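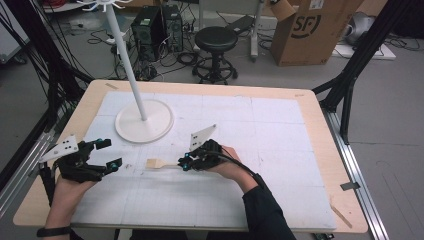 4. Entering your hall plan
Fosance builds every usher rota and seating chart from the hall plan, so enter the plan before you add any services. Most churches find it easiest to draw the hall on paper first. Use a white sheet with a pale printed grid, like the one on the table, spread flat where you can reach all of it from one side. Let one square stand for one chair. Mark the pulpit, the doors and the aisles before you mark any seats.

4.1 Before you start
You need an administrator login and the seating capacity printed on your hall's safety certificate. The largest plan Fosance can hold is 4,000 seats. For an outdoor ground or a convention site bigger than that, make a separate plan for each section and join them later (see section 6).

4.2 Creating the plan
1. Sign in and open Halls, then New Plan.
2. Type the name of the hall as it should appear on printed charts.
3. Enter the number of rows and the longest row. Shorter rows can be trimmed in step 5.
4. Select Place Pulpit and click the square where it stands on your drawing. Row A is always the row nearest the pulpit.
5. Select Trim and click any square that has no chair.
6. Select Aisle and drag from front to back. Repeat for each aisle.
7. Click Save Draft.

Note: The choir is entered as its own block. Do not number choir seats with the congregation, or they will be offered to visitors.

4.3 Reserving seats
1. Open the draft and select Reserve.
2. Click the seats to be held, then choose a label: Clergy, Guests, Wheelchair, Parents with Infants, or Other.
3. Enter the time when unused seats are released. The default is 10 minutes before the service begins.

Wheelchair spaces are never released automatically.

Caution: Changing the number of rows after seats have been reserved clears every reservation on the plan. Print a copy first.

4.4 Checking the plan
Compare the total at the bottom of the screen with the capacity on your certificate. In the sample plan supplied with the program, Remau Chapel, the total is 151 seats, with 89 on the ground floor and the rest in the gallery. If your total is higher than the certificate allows, trim seats until it is not. Fosance will not publish a plan until the capacity field has been filled in.

When the totals are right, click Publish. Ushers can see the plan the next time they sign in.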